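Plans for the Last Evening

August 5, 2020

The question of how to spend a final day is usually answered with travel. I consider this an error of scheduling. A flight from Kindcombe to Plunderitz takes 7 hours with the connection, and a person with 20 hours left should not give a third of them to an airline.

Dinner at home is the better use of the time. It needs no booking, and it can start at any hour. Last November I wrote out my own plan: soup, bread, one good bottle, phone off by six. It has held up under review. The office is excluded, although I expect some people would go in to clear their mail.
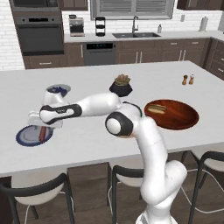 Dinner on the blue-rimmed plate.

The menu should be food you already know how to cook. A new recipe carries a risk of failure and leaves no second attempt.

Comments (3)

preketum14: You left out dessert.

Purba: I would still fly. The window seat is the point.

gate12: Six is too late for the phone. Noon.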